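Last updated 23 March 2026

Speaker notes, Pentti Laitinen
Talk: Can it clear the table yet?

Start without slides. Ask who in the room has a machine at home that does a chore from start to finish. Dishwasher people will raise their hands. Ask them who loads it.

Then the Tuvell line from February: "kitchen-ready." I want to spend most of my time on that word. Ready for which kitchen? Mine has a drawer that sticks and a kid's lunchbox with something in it.

Say out loud that I'm not against the work. I've spent 3 years on arms at Nallside and I like them. I don't like the adjectives.

Next four go up together. Let people look before talking.

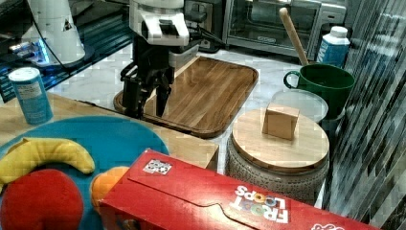
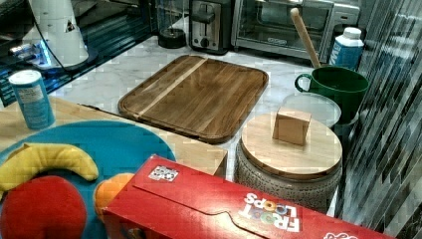

Same counter, from overhead:
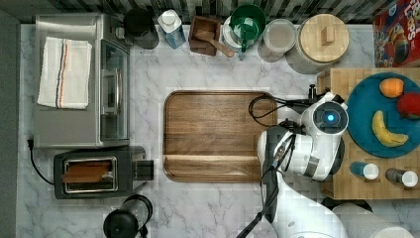
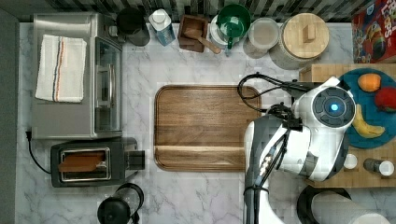
WHAT COUNTS AS DONE

Point at the plate. The fruit on it is toy fruit, look at the first two. Soft, forgiving, doesn't bruise. A ripe pear is another matter, and so is a wet glass.

Now the cereal box. Ask them to put it away in their heads. Which cupboard? Flap closed or open? Is there enough left to keep? A person settles all that while talking on the phone. Don't rush this bit.

The towel on the toaster oven (overhead pair). Folding gets all the applause at demos. Deciding whether a towel needs washing gets none, and it's most of laundry.

Numbers, keep it short. Anikó Vincze ran 439 tries of a plain pick-and-place at Grelis and had to step in on 42 of them. That's a decent result in a lab. At home it means I stay in the room, and if I'm in the room I could have done it myself. Repeat that if they look sleepy.

Shop floor: easier, since the parts are the same every day. Kornél will object from the second row that his aren't. Let him, he's right.

If asked "when?": I don't know. Show me a month in a stranger's kitchen with no engineer present. Ilona Antal has offered hers.

Skip the cost slide if we're past the half hour.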